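From: Reinhold Ackermann
To: kitchen-stores list
Subject: Re: Cartons in the store cupboard, caps and creases

> On the last order we had several complaints that the one-litre cartons
> came out of the case with the tops bent over. Does a creased top mean
> the milk has to go? Also, the people on the early shift want to go back
> to bottles, as they say the screw caps are fiddly and they end up
> tearing the carton open at the fin. I have no strong view. Can someone
> who knows the packs say what we should look at before we put them out?
>
> Clemen

Clemen,

Taking your points in reverse order.

1. Going back to bottles. I would not. The shelf in the tall cupboard at Storkeck is set for square packs and the clear height is fixed by the pipe behind it. Bottles would have to go on the floor of the cupboard, where the flour is. We tried that in February and the flour had to be moved twice a week.

2. Tearing the fin. Please ask them to stop. The fin is the flat seam standing up along the top of the pack. If it is torn, the carton cannot be closed again and has to be used up the same morning or thrown away. The cap is on the sloping panel in front of it and opens without any tool. On packs with a flip-top lid, the thumb goes under the small tab and lifts. If the whole fitting turns when you try to lift the lid, hold the collar with the other hand.

3. Creased tops. A crease in the printed surface is not by itself a fault. The board folds where it is weakest, which is near the top, and the ink rubs off along the fold and shows white. I reject a carton for the following:

- any dampness or stickiness along the fin or round the foot of the cap
- sides that bulge or feel tight when the carton has been standing in the cold
- a fitting that rocks when pressed from the side
- a date that has been rubbed so badly that it can't be read with the carton held up to the window

Scuffed ink anywhere else is ignored. The Pascual litre with the green cap is a fair guide to how much creasing I pass on looks alone. The top is well crumpled and the blue has worn through to white in places on the fin. It would still get the dampness and side checks like any other.
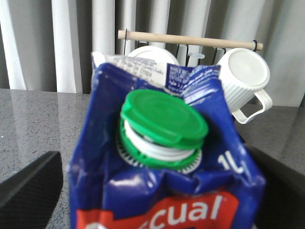
Storkeck, Mon 11 July

I went through the stock sheet again before sending this and add the following, which answers the part of your message about the order itself.

Order 2163 was the one with the bent tops. Order 2548 came from the same depot and had none to speak of. The difference is in the stacking. On 2163 the cases had been put under the tinned goods, and the load went straight down on to the fins. I have asked Reinholz to have the milk loaded last and to write it on the delivery note, so that whoever takes it in can check before signing. If the cases are at the bottom of the stack again, sign for them as "not inspected" and open one while the driver is still there.

Storage, for those who have joined the list more recently:

- Cartons stand upright, caps all facing the door. Laid flat, the weight of the milk bears on the cap fitting, and a slow leak won't be noticed until the shelf is wiped.
- No more than seven cartons to a row. An eighth will go in if pushed, and pushing is how the front one gets its corner dented.
- Opened cartons go in the fridge door with the lid pressed shut. Press until it clicks. A lid that looks closed but sits at a slight angle is open.
- Write the day of opening on the side panel in pencil or marker. Please don't write on the fin, as that is where I look for the printed date.
- Nothing is stored on top of the milk. This includes the tea towels.

On quantities: we hold more than 85 litres when the cupboard is full, and the Isodance weekend uses most of that. I would keep the standing order as it is until they have been and gone, then look at it again.

One open question. The coffee counter has been keeping an opened carton out beside the mugs through the morning, which saves walking but leaves the milk out for hours in summer. I should like to hear from whoever runs that counter whether a small jug, filled from the fridge and topped up, would do instead. There are two spare jugs on the high shelf behind the scales.

Regards,
Reinhold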